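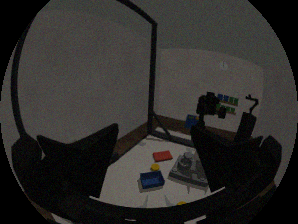
Speaker notes: Budgeting a simulated cell before you buy the real one
Speaker: Konrad Kuster

Opening, keep it short. Introduce myself, Flosturex, the planning group. Mention that Tarcísio Trindade wrote the cost sheet and takes the spreadsheet questions afterward.

Slide 2. The request
The Juvovholm site asked for a bench cell: arm, gripper, table, frame, fixture, bins. The request came in as one line with one price. Say plainly that a one-line request cannot be reviewed. Split it into what is bolted down, what wears out, and what gets changed when the part changes.
Most of the arguments at the February review were over the third group. The arm was settled in a few minutes.

Slide 3. What goes into the model
Model the bench before asking for quotes. Minimum content: table at true size, frame posts and braces, arm base position, fixture, bins and loose parts. Add walls and shelving if the arm can reach them or if a person has to walk past.
Lighting matters if there is a vision line in the budget. Shadows from the arm land on the work surface and a part finder has to cope with them. Run the bad lighting case too -- it costs nothing at this stage.
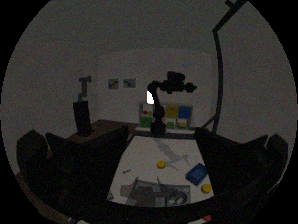
What if the site already has a table it wants to reuse?
Put its measured size and load rating in the model before the arm is chosen, and carry the old table at zero cost with a separate line for rework.

Slide 4. Lines people leave out
Read these slowly, people write them down.
Gripper fingers, spare set.
Fixture rework after the first part revision.
Bins and trays. Cheap, but they set the pick positions, so a late change means new teaching time.
Freight and crating for the frame.
Floor anchoring, if the site requires it.
Operator hours during acceptance. Vomik left these out of their first quote and Naidoo put them in, so the two totals could not be compared until Tarcísio pulled them apart.

Slide 5. Fixture allowance
We carry 2,000 dollars per fixture as a planning figure. It is a placeholder and gets replaced by a quote. Do not let it survive into the purchase order.
Contingency is 20 percent on fixtures and tooling only. Nothing on the arm, where the price is firm once the quote is signed.

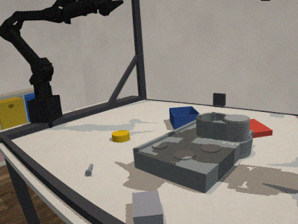

Simulated bench: arm at the table edge, fixture, blue bin and loose parts.

Slide 6. Reach and layout
Check reach to the far side of every bin and to the back of the fixture. A post near the arm takes away part of the swing, so test with the frame in place. If the path is tight in the model, price the longer arm now and show both numbers.
Leave the brace positions open until the layout is frozen. Moving a brace in the model takes minutes. On a delivered frame it is a change order.

Slide 7. Schedule
Allow around 4 weeks from frozen layout to comparable quotes. Fixture drawings go out with the layout -- sending them later restarts the clock with both suppliers.
Payment split: deposit, delivery, acceptance. Hold the acceptance share until the cell has run the site's own parts.

Slide 8. Questions
If asked about leasing: we priced it for Juvovholm and the fixtures could not be included, so the saving was small. Tarcísio has the sheet.
If asked about a second arm: separate request, same template.
Leave the cost sheet on screen while people pack up.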